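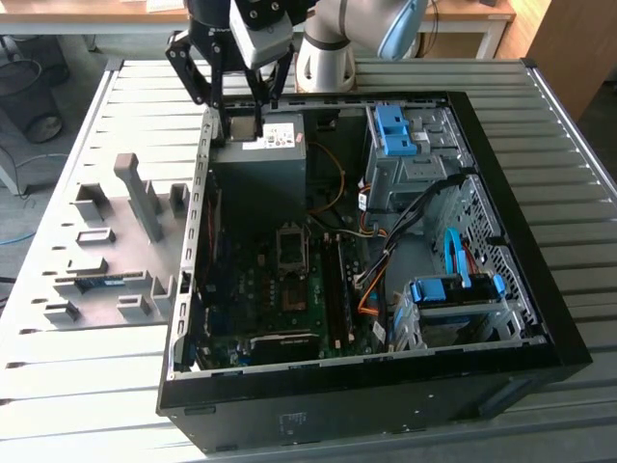 Speaker Notes: Instrument Setup

Intonation Compensation on Fretted Instruments

Lourenço Correia
Nov 8, 2004

Slide 1. Title

Give name and shop. Handout is at the back table. The handout has the worked arithmetic; the slides only have the results. Take questions at the end of each section, except the temperament section, which goes last for a reason.

Slide 2. The problem

A fretted string does not sound at the pitch its length predicts. Pressing it to the fret stretches it. Tension goes up, pitch goes up. The string is also stiff, and stiffness raises the pitch of a short string more than that of a long one. Both errors go sharp. Compensation means lengthening the string at the saddle until the fretted notes come back down.

Play the 12th-fret harmonic, then the fretted octave, on the uncompensated Brultotard. Low E first. Let both ring long enough for the people in back to hear the beats. Then the B string. Do not comment until both are done.

Slide 3. Fret positions

The frets are placed by the twelfth root of two. Each fret sits at the remaining length divided by 1.059463. The old rule of 18 divides by 18 and leaves the octave short, which some builders took as built-in compensation. It is a poor substitute, as the error falls on every string equally and the strings do not behave equally.

State scale length as twice the distance from nut to 12th fret. Bridge position is a separate number. People mix these up when ordering fretboards and then have to move a bridge.

Slide 4. What makes a string go sharp

Go through the terms in this order:

Action height. A higher string travels farther to reach the fret and stretches more.

Core diameter. On a wound string the core carries the tension. The wrap adds mass and very little stiffness. This is why a plain G needs more compensation than a wound G of the same pitch, and why a saddle cut for one is wrong for the other.

Scale length. At the same pitch and the same string, a shorter scale has lower tension, and the same deflection moves the pitch farther.

Fret height and finger pressure. Tall frets let the player push the string down between frets. Pressure varies from player to player. Set the instrument up for the person who will play it, with that person holding it if possible.

Expect a question about nylon. Nylon G strings are thick and stiff for their tension. Answer briefly and refer to the handout.

Slide 5. Order of work

New strings first. An old wound string is uneven along its length, and no saddle position will fix it. Stretch them and retune until they hold.

Then neck relief. Then nut slots. Then action at the 12th fret. Intonation last. Each step changes the ones after it. If the action is lowered after the saddle is cut, the saddle is wrong.

Show the Pinheiro saddle blank. Pass it along the first row and get it back.

Slide 6. The nut

Most complaints about the saddle are complaints about the nut. If the slots are high, the first three frets play sharp and the player retunes the open string flat to make a C chord sound right. Then every open string is flat against everything above it. Moving the saddle makes no difference you would notice at the first fret.

Test: hold the string down between the second and third frets and look at the gap over the first. There should be a gap, barely. Tap the string there and listen for a small click.

After the slots are right, some sharpness in the first position may remain. It can be taken out by moving the front edge of the nut toward the first fret. The amount is small. Cut the end of the fretboard or overhang the nut; both work, and the overhang can be reversed.

Point out that the break point must be at the front edge of the slot. A slot that peaks in the middle makes the string longer than the board says it is, and it buzzes.

Slide 7. Measuring

A needle tuner is good enough for finding the direction of the error. A strobe is needed for setting it. The Ellunance strobe on the bench has a cent offset dial; zero it before each string, as it drifts while warming up.

Comparing the 12th-fret harmonic with the fretted 12th is the standard method. It uses two notes. A string can pass at the 12th and be wrong at the 5th and the 17th. I check the open string and frets 3, 5, 7, 12 and 15, write down the errors, and place the saddle for the smallest spread. The method takes longer and the instrument sounds better in the positions people use.

Hold the guitar in playing position while measuring. Flat on its back on the bench, the neck is loaded differently and the reading shifts.

Use the attack of the note or the sustain, and say which. A hard-plucked low E starts sharp and settles. I read it after it settles, except for players who never let a note ring.

Slide 8. Worked case

Steel-string flat-top, 663 mm scale, light gauge, action set before measuring. Saddle slot was cut straight across at the theoretical length plus 2 mm, with no slant.

The treble E was close. The B was sharp. The G, wound, was nearly correct. The low E was sharp enough to hear without the strobe. Same pattern on most guitars of this kind: error climbs from E to B, drops back at the first wound string, climbs again to the bottom.

The correction was a slanted slot with the B carried back on the crown of the saddle. The saddle had to be wide enough to allow it. A thin saddle leaves no room, and the slot has to be filled and recut. Ask before cutting. Some owners prefer the error to the repair.

Show the before and after numbers from the handout. Replay the low E and B on the corrected Brultotard. Same order as slide 2.

Slide 9. Adjustable bridges

Electric bridges make this easy to do and easy to undo. Slacken the string before moving the saddle back, or the screw will strip. Retune after every move. If a saddle runs out of travel, look at the string before the bridge. On the Jamik bridge the intonation springs have to be clipped shorter on the low side for the saddle to reach full travel.

Pickup height: a strong magnet close to the low strings pulls them off pitch and produces a false beat that looks like bad intonation. Lower the pickups all the way, measure, then raise them to where they were and measure again.

Slide 10. What compensation does not fix

Equal temperament thirds are wide by 14 cents. A player who tunes the G string until an open E chord sounds sweet will find the D chord sour, and will bring the guitar in. There is nothing wrong with the guitar. Play both chords. Retune the G by ear to the E chord, play both again.

Give the tuning instruction here: tune every open string to the strobe, or every string to one reference note fretted on that string. Do not tune with 5th and 7th fret harmonics. The 7th-fret harmonic is a pure fifth above the octave and runs 2 cents wide of the tempered one. Carried from string to string, it adds up.

Slide 11. Questions

Likely: fanned frets, worn frets, capos. A worn fret with a flat top moves the contact point toward the bridge and should be recrowned before any measurement. A capo is another finger that presses too hard.

Leave the strobe on for anyone who brought an instrument.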